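Walkers and Sitters Wanted for the Serra Plaza Study

Posted 2025-09-16

Hi! I'm Songül Tuncer, and I'm looking for people who'd like to spend a bit of time in a big public square and then tell me what it was like. That's the short version. If you already like the sound of it, skip down to how to sign up. If you want to know what you're getting into, keep reading.

I run a small project called Fenden with my colleague Kadir Değirmenci. We study how people use large paved places - where they stop, where they cut across, where they'd sit if there were somewhere good to sit. Serra Plaza has been on my mind for years. I used to cross it every morning on my way to work and I always took the same line, right along the edge, and one day I caught myself wondering why on earth I never walked through the middle. I've asked plenty of people since then and a surprising number of them do the same thing. Some say it's the wind. One woman told me she feels like she's on stage out there (I loved that).

So we want to find out more, and we need 63 people to help us.

What you'd be doing

You come to the plaza twice, once this fall and once in February. Each visit takes an hour and a half, give or take how chatty you are. First you walk across any way you like, three times, starting from a different corner each time. Then you pick a spot and stay there for 15 minutes. You can stand, sit on the ground, bring a folding stool, drink your coffee, call your mother. After that, Kadir or I will sit down with you and a paper map and ask you to draw where you went and mark the places you liked and the ones you didn't. No drawing skill needed! My own test map looks like a plate of noodles.

There's also a short set of questions about paving, shade, noise, bikes and how easy it was to find your way. We'll ask about the ground in particular. Joints and drain channels don't get much love in planning meetings, but if you push a stroller or use a cane you probably have strong opinions about them, and I want to hear every one.

Who we're looking for

Anyone 18 or over who can get to the plaza on their own or with a helper. You don't have to live in town. We would really like more people who use wheelchairs, walkers or canes, more people who bike, and more people over 70, as our last project was a little heavy on students. If you've never set foot in the plaza, great, we need you too. About a third of the places are set aside for first-timers.

You can't take part if you work for the plaza's owners or for Dodgate, the company paying for the study. Sorry about that one. They get the report when everyone else does, and they don't see your name or your map.

What the place is like

If you haven't been, it's wide and very open, with big concrete slabs underfoot and modern office-looking blocks at the far side. There isn't much to hide behind, so dress for the weather. A long coat is a good idea even in the fall.
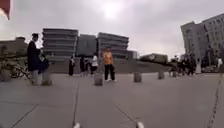
Serra Plaza under an overcast sky, looking toward the large buildings in the background.

We meet people on the left-hand side as you come in from the bus stop. I'll have a yellow folder under my arm and will probably be waving it at strangers.

Pay and practical stuff

You get $63 for each visit, paid on the day as a gift card or by check. If you finish both visits, there's a $20 thank-you on top. We also cover your bus fare, and parking at the Trikorer garage if you keep the ticket. Restrooms are in the garage lobby, and there's an elevator. In heavy rain or ice we'll text you by 8 a.m. and find another time.

We'll write down your age range and how you usually get around. We record the map interview as sound only, and you can say no to that and still take part. You can also quit at any point, and you keep the money for any visit you've done.

How to sign up

Leave your name and phone number at the Fenden office, Room 512, or put a note in our box downstairs. Tell me three things: whether you've been to the plaza before, how you get around, and which times of day suit you. Mornings fill up first, so if you can do late afternoon, please say so. I'll call you back within a week - if it's Kadir who calls, he's quieter than me but just as happy to have you.

Bringing a friend is fine, but you'll each walk separately and you'll each need to sign up. Dogs are welcome on a leash.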